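Deburring Cut Ends on Square Metal Bar

A saw leaves a burr on every edge of the cut. Remove it before measuring, fitting or coating the piece.

Tools: single-cut mill file, 200 and 300 grit abrasive paper, file card, bench vise with soft jaws, gloves, eye protection.

1. Clamp the bar upright with the cut end just above the jaws. Long pieces need a stand at the free end.

2. Hold the file at 45 degrees to the edge and push away from you. Lift it on the return stroke. Two or three strokes per edge is normal; more than 4 will leave a visible chamfer.

3. Clean the file with the card after each edge. Packed chips scratch the faces. 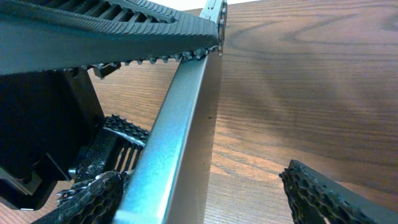
Square-section metal bar, silver, with a darker end.

4. If the end has openings, work their rims with a countersink turned by hand. Do not use a drill at 2,000 rpm, which will chatter and enlarge the hole.

5. Lay the bar flat and wrap the 200 grit paper around a hardwood block. Pass it along the corners lengthwise. Repeat with 300 grit. Keep the block off the flat faces if they are to stay bright.

6. Wipe with a lint-free cloth and drag a cotton swab along each edge. Fibers will catch on any burr that remains. Refile those spots only.

Store finished bars with paper between them.

Text: Elaheh Moradi. Revised January 25, 2026.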